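Pre-purchase inspection: Gonard two-arm sorting kit, bottles and cartons
Inspector: Zdislava Oravec, Millirau depot
Date: 1 July 2022

1. Mounting. Both arms bolted to the front rail. PASS. Firmer than my desk.

2. Floor in front of rail. FAIL. Tools go back in the drawer, including the ones you'll need again in a minute.
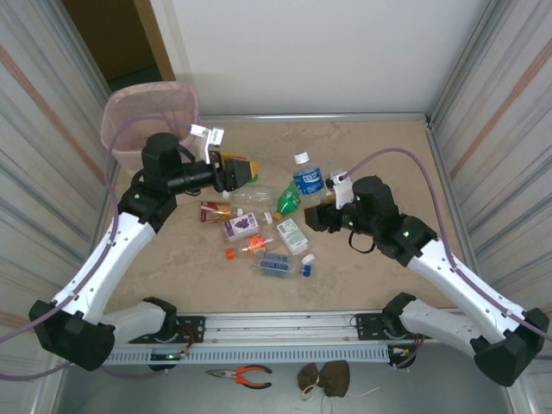 Item 2: pliers on the floor, below the rail.

3. Cable slack at full reach. PASS, with comment. Koller's manual gives this 2 lines and the warranty gets 25 pages.

4. Grip on smooth plastic. Tested with a juice bottle, label and all.

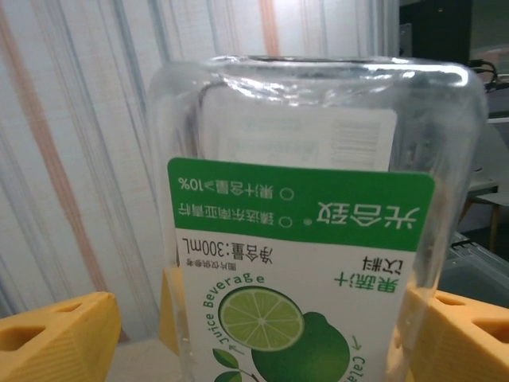 Fingertips are a wear part, order code 924, and the quote leaves them out. I've pencilled them in at $425 a set and await Gonard's look of surprise.

5. Emergency stop. Reachable from the operator's side. PASS. Label it in a colour other than grey, please.

6. Bin liner. Folded over the rim, as the sheet asks.

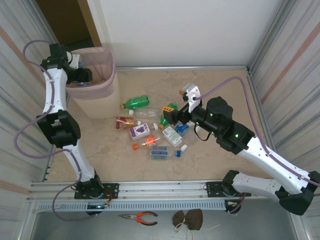 Can we swap the liner while the arms are powered?
Power down at the Osard panel first, then change it.

Recheck items 2 and 4 before sign-off.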